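[Oston Bread List] Re: Starter gone sluggish since the move
December, posted by Hacer Avcı, 9:40 pm

Hello everybody, and a special hello to the new people who joined after the bake sale. 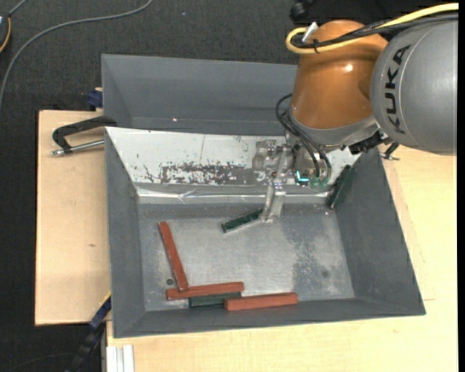 I have been meaning to answer this one for days, but every time I sat down something needed to come out of the oven, and then it was bedtime. I'm copying the original question in so you don't have to go hunting for it.

> Hi all. I moved into the new apartment last month and my starter has not been
> the same. At the old place it doubled in a few hours after a feeding and I could
> set my watch by it. Now it gets a few bubbles, climbs a little, and sits there.
> The smell is sharp, almost like nail polish remover. Same flour, same jar, same
> schedule (once a day, in the morning, before work). I bake on weekends and the last
> two loaves were flat and gummy in the middle. Do I throw it out and begin
> again? I've had it for 3 years and would feel awful. Any advice welcome.
> – Bukik kitchen, second floor

Please don't throw it out! I have seen starters come back from much worse. Mine once spent a whole summer at the back of my sister's refrigerator in Molside with a gray layer of liquid on top, and it was making perfectly decent rolls by the end of the next week. Three years is a good long friendship and I think you two can get through this.

The nail polish smell is what I'd pay attention to first. In my kitchen that smell has always meant the starter is hungry. It eats what you gave it, runs out, and then sits there all afternoon and night with nothing to do but get more sour. So if you are feeding it once a day at equal parts, I would go to twice a day for a while, and give it a bigger meal each time. What I do is keep one spoonful of the old starter and stir in four spoonfuls of flour and enough water to make it like thick pancake batter. It feels wasteful to take so much out, I know. I put the extra in a bowl in the refrigerator and use it up in crackers or waffles, and my husband has never once complained about the waffles.

Then there is the temperature. You said "same everything," but a new apartment is never the same everything, is it? My first winter on Ertürk Street I had the jar sitting on a windowsill because it looked pretty there, and I could not figure out why the dough took until midnight to rise. One morning I put my hand flat on the sill and it was like touching a stone in a creek. I moved the jar to the top of the refrigerator, toward the back, and the difference was plain by the next evening. Some ovens are warm enough inside with only the light on, but do put a note on the oven door. I have baked a starter by mistake and the jar lid has never been the same, and neither has my opinion of my own memory.

If you have a kitchen thermometer, stick it right into the starter and not just into the air. I like to see it somewhere in the middle to upper seventies. If yours is down in the sixties it will still work, only slowly, and you may just need to wait longer before you call it done. I suspect this could be part of the trouble with the gummy loaves too. If the dough went into the oven before it was ready because the clock said so, it would give you just what you're describing. I go by how the dough looks and jiggles now, and I let supper be late.

Water is worth a try as well, although I'm less sure about it. Some people swear by bottled, some leave a pitcher of tap water out overnight, and some have used water straight from the faucet all their lives and make bread I would walk across town for. I'd change the feeding and the temperature first, and leave the water alone until you see what that does. If you change it all on one day you won't know which thing helped.

You could also give it a bit of whole rye. I keep a small bag in the freezer for this. For two or three feedings, swap a spoonful of your regular flour for the rye, and see if it doesn't perk up. It will look darker and smell a little like a barn (in a nice way, I promise) and then you can go back to white flour once it's rising well again.

My own rescue schedule goes like this, and please adjust it to suit your working hours:

Morning: keep 1 spoonful, feed with 4 of flour and a little rye, stir well, put a rubber band around the jar at the level of the starter.
Evening: look at how far above the band it has gone, write it down, and feed it again the same way.
Carry on until it doubles two times in a row, then bake with it.

The writing down is my mother's habit and I used to tease her for it. She had a little notebook on a string by the stove with every loaf in it, including the bad ones, with remarks like "too much talking, forgot salt." I have that notebook now and I look things up in it more than in any of my cookbooks.

As for this weekend, if you need bread on the table and the starter isn't ready, put a pinch of store yeast in the dough along with it. There is no shame in it at all. You'll still get some of that sour flavor, and the loaf will rise, and you won't have to serve pancakes with the soup – though pancakes with soup is not a bad supper either, now that I think about it.

And if the worst happens and it really won't come back, I have plenty. I can dry some on parchment and drop it off in an envelope, or you can bring a clean jar by the house. I'm usually home after 3, and if the porch light is on the coffee is on too.

Before I forget, for those coming to the rye evening at the Oston hall: we have 12 signed up so far and room for 20, so do bring a friend. Bring an apron, a towel and something to carry your dough home in, with a lid that is not too tight. Last year one of the bowls popped its lid on the bus and I still hear about it.

Let us know how the jar is doing, will you? I'd love to hear what the thermometer says.

Warmly,
Hacer

Oston Bread List | Contact the list owner | © Oston Bread List members | Back to top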